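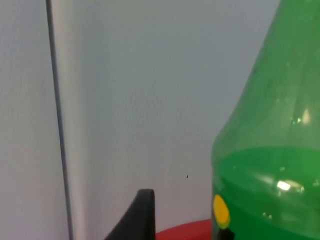 The Plolto open day is a public demonstration of robot arms handling household goods, held each April by the automation firm Plolto at its Halliday site. It is best known for the bottle demonstration, in which an arm fitted with a gripper and a small camera at the wrist works beside a green plastic bottle partly filled with liquid.

Background

Plolto opened the site to visitors after critics complained that its claims rested on short, edited clips. The first open day drew 117 people. Admission is free, but places are limited to groups of 20, and each group is given seven minutes at the table.

Demonstration

The control software, Fevow, is presented by the firm as able to pick up objects it has not met before. Visitors are not allowed to bring their own. Staff choose the items and the order in which they are handled. Translucent containers are a common choice because clear plastic, glare and a visible liquid line are thought to be hard for a camera to read. The arm works against a plain pale wall — a far easier backdrop than most kitchens offer.

Claims and criticism

A handout at the event credited Fevow with 100 successful grasps in a row. It did not say how many runs were thrown out first, whether the bottles were full, or how far they were moved between tries. The trade newsletter Hirkumia asked for the full log and received a one-page summary dated 1/17/25, months before the doors opened. Plolto later said the summary covered an earlier test and that the open day was "not a benchmark."

Hirkumia also noted that a staff member kept a hand near the stop button and that questions about price were passed to the sales desk. The handout has since been reprinted without the grasp figure.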